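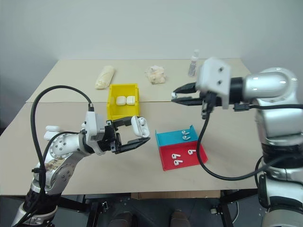
Yellow bin on the table, small clear bottle (white cap) at the back.

September 8, 2019
Sourdough shelf life, Clistside flour vs Lebrun.

Baked 14 loaves yesterday, seven each flour. One Clistside loaf collapsed in the oven, dropped from the set. So 13 to follow. Dough weight 435 g, same as the April batch. Oven ran hot on the left again – swapped trays halfway.

Crumb firmness this morning: Lebrun softer, not by much. Crust on both fine. Kulsoom thinks the Lebrun smells sourer, I can't tell. Ask Humaira Mirani to sniff them blind tomorrow.

Humidity in the proofing cupboard 86 percent, higher than I wanted. Door seal is going. Golldale had a replacment in their list, check price.

Starter: fed at 7, again at noon. Slow to rise. Water was colder than usual, my fault, didn't let it stand.

To do
– slice two of each, bag the rest, label the BAGS and not the shelf
– salt is low, order with the Salar delivery
– find the April sheet, Kulsoom Malik had it last
– mold check every morning, write down teh first spot even if tiny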